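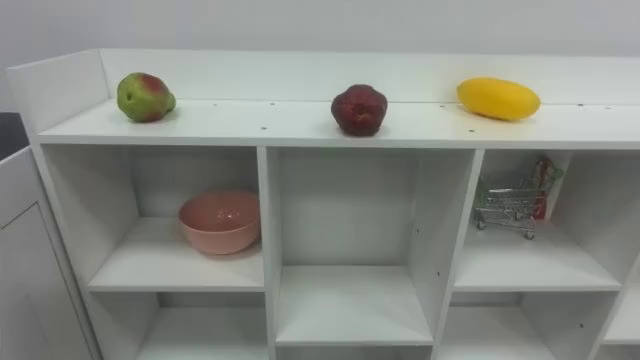
Unit 5: Gathering demonstrations
Instructor: Rajeshwari Pillai
Lab support: Thabiso Shabalala

This is my favorite week of the course, when you get to teach by doing! Each team records demonstrations on the shelf task: fruit, bowl, little shopping cart, open cubbies.

What to record
Every episode is one move, start to finish. "Put the apple in the bowl" is one episode. Keep your instruction short and type it before you start.

Change the layout between episodes. Last year's Gisar set had 2162 episodes, and 717 of them began from the same layout. The policy learned that layout beautifully and got lost everywhere else (a great thing to see once).

Keep your fumbles! A missed grasp followed by a good one is wonderful training data. Tag it "recovery."

Due 22nd May: 72 episodes per team, uploaded to the Strazds folder.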